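Clasmont Papier-Mâché Half Masks — Blank, Ready to Paint

Price per mask, with ribbon included. School and theater group packs available, see below.

If you have ever wanted to make your own mask but didn't want to spend a week shaping one over a balloon, start with these! The Clasmont blanks are real layered paper, pressed by hand into a mold, dried slowly and sanded at the front so your brush glides. They take acrylics, poster paint, gouache, gold leaf, decoupage paper, glitter, glue-on feathers, whatever you have in the drawer. We've been selling them since our very first season and they are still the thing I reach for when somebody calls and says the play opens in 5 days and the wolves have no faces.

Every blank comes in plain white with a light primer coat. The edges are turned under so they don't scratch, and there is a slot on each side for the ribbon. A half mask stops above the mouth, so your actors can speak, sing and drink punch without taking anything off.

Shapes in stock

Classic: a smooth half mask with almond eyes. The best seller by a mile, and the one to buy if you can't decide.
Grano: a short, round beak. Sparrows, owls, chicks, and one very good puffin a customer sent us last November.
Ruppert: a long nose that curves down, for old men, misers and plague doctors. It has an extra layer of paper at the bridge where the weight sits.
Ritach: pointed ears and a narrow muzzle. Paint it orange for a fox, gray for a wolf, black for a cat with a bit of attitude.
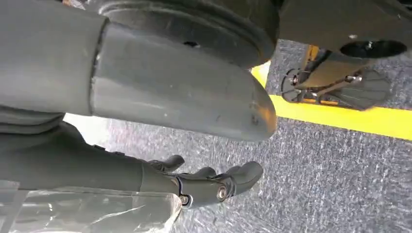

Painting is the fun part, and you don't need much for it. A half-inch flat brush for the base, a small round one for the lines, a saucer, and some water. Let the base color dry fully before you go near it with anything else (overnight is lovely if you have the time). Put something under the mask that paint won't stick to — a crumpled sheet of clear plastic like the one in the photo works perfectly well once you smooth it out a little, and you can peel the mask off it in the morning without tearing the edge. Newspaper will stick. I have picked so much newspaper off the backs of masks! Two thin coats look far better than one thick one, and a thick one can make the paper swell around the eyes.

For shine, finish with a water-based varnish on the front. You can seal the back too, and I would if the mask is going to be worn for dancing, but leave it a full day to air before anyone puts their face in it.

Fit

One size suits most teens and adults. The blanks have a bit of give, and if one is tight at the temples you can dampen the back with a sponge, bend it gently and let it dry on a bowl. Lieselotte Fröhlich, who makes our molds, widened the Classic at the cheeks this year, so it now sits much better over larger faces. Glasses fit under the Ruppert if the frames are small. They don't really fit under the others, sorry.

The foam strips are sold separately and they're worth having. Stick one across the forehead and one on each side of the nose, and the mask stays put even when you look down.
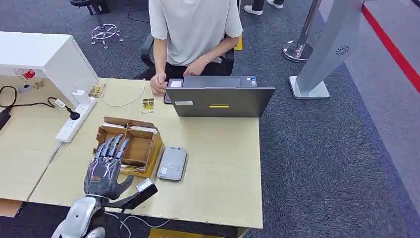
The ribbon in the packet is black satin, 90 cm in total, cut in half so you can tie it behind the head. If you would like elastic instead, write "elastic" in the order notes and we will swap it for free. Elastic is quicker for costume changes. Ribbon looks nicer from behind and holds better over a wig.

Group packs

The school pack has 20 blanks in one shape or mixed, with ribbon for all of them and a printed sheet of painting ideas by Rosaura Cuervo. Mixed packs are packed evenly unless you tell us otherwise. If you need more than that, email Lutz and he will work out a price and a delivery date with you. Please give us plenty of notice before carnival and Halloween, when the drying racks are full from top to bottom.

Care

Keep the masks dry and out of the car in summer. Store them face up with tissue inside. Small dents can be filled with wood filler and sanded. A torn ribbon slot can be mended from the back with a scrap of paper and white glue.

What a customer wrote

"We used the Ritach for a whole pack of foxes and every child's came out different. They hung in the foyer through the run and people kept asking where we got them." — Sieglinde Hollmann

Also in this section: foam strips, spare ribbon, feather bundles, water-based varnish, full-face blanks.

Page updated 18 June 2019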